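Category: School Trips and Outdoor Challenge

Vollorum Youth Walk — Questions from Parents and Walkers

The questions are the ones we receive most often by mail. If yours is missing, please write to the walk office and we will answer in a few days.

Who can take part?
Students between 13 and 18 years old can enter in a team of six. Every team needs one adult contact who stays reachable by phone during both days. The adult does not walk with the team.

How long is the route?
There are two routes. The short one is 20 miles and the long one is 35 miles. Both start from the field in Urnbridge and both include one night in tents. First-time teams must take the short route, also when the students are strong runners.

How much training do we need?
We ask for three practice walks with full backpacks, and one of them must include a night outside. Masaru Higuchi, our route leader, checks the training cards in May. If a card is not complete, he calls the school and usually a solution can be found.

What food should the team bring?
Each team carries and cooks its own meals. Please plan one hot dinner, one breakfast and snacks for two days. Glass jars are not allowed on the route.
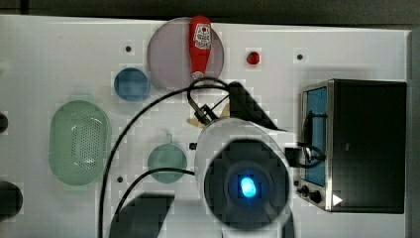 It is a good idea to cook the full dinner one time at home, with the same stove and the same pot. Many teams discover that their pasta needs more water than they wanted to carry. There are two water points on the short route and four on the long one — they are marked on the map in blue.

Can my child use a phone?
Yes, but only for emergency. Phones are put in a sealed bag at the start. The signal is weak after the Sekiguchi hut, so please do not worry if you hear nothing in the evening.

What happens in bad weather?
We can shorten the route or stop the walk. Last year 414 students started in heavy fog and we moved the start to 9 a.m. Parents receive a text message when there is a change.

When can we collect the team?
The finish opens at noon on the second day. Parking is in the lower field only, and the gate closes at 6 p.m.

Related pages
Kit list for the short route
How to read your training card
Halludier Hill practice weekend
Results from last year

This site uses cookies to remember your settings. Accept | Manage choices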